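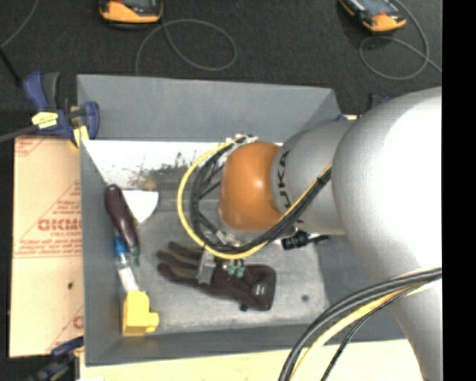 Bin and bits check, Hetley unit, 19 February 2024

Grey bin: OK. Floor of it is fine bar one small dark spot, which I had a go at with a cloth (still there!).

Work glove: OK, but one on its own. I've asked for 2 new pairs, size 7 please, not the giant ones again.

Maroon handle: OK. Green tip looks a bit dull, grip's sound enough.

Black ribbed thing with the tail: not on my list, so I've added it as item 32 – shout if you know its proper name.

Spare bin labels: FAIL. Peeling again, and I'm quite fed up with them. Tokance are sending more.

Next full check is August.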